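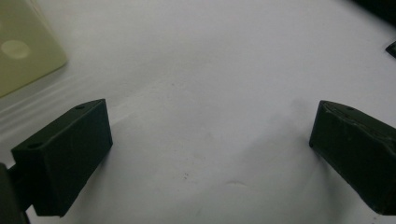 政変のニュースを追うだけなら無料の速報で足りるのでは、という声が前回の記事に寄せられた。クーデターや大統領の辞任のような大きな出来事なら、確かにそれでも間に合う。ただ、その後の暫定政権の人事や選挙日程の延期になると、一般の速報にはほとんど載らない。

今回取り上げるのは、Farkasが出しているアフリカ政治情報の購読サービス「Cerby」である。2018年3月に契約し、西アフリカを中心に使ってみた。料金は月額900円。

画面は国別の一覧と時系列の二種類で、切り替えは速い。各記事には出典の欄があり、政府発表、現地紙、野党の声明が区別されている。同じ件で発表が食い違うときは両方が並ぶ。どちらが正しいかの判断は書かれていない。私はこの方式でよいと思うが、結論だけ知りたい人には物足りないだろう。

過去記事は4,000件まで検索できる。憲法改正の経緯を調べたときは、議会での採決から国民投票の公示までを一度にたどれた。人名の表記は統一されておらず、フランス語つづりと英語つづりの両方で引く必要がある。

通知は3段階から選べる。最も細かい設定にすると地方議会の話まで届くので、すぐ中間に下げた。訂正は24時間以内に反映するとの説明だが、閣僚名の誤りを連絡したときは翌日の夕方までかかった。

以前使っていたBrurotwoodは解説が読みやすい代わりに更新が遅い。選挙の開票中に見るならCerby、背景を読むならBrurotwoodになる。

日本語訳は見出しのみ。本文は英語かフランス語で読むことになる。解約は設定画面の一番下から。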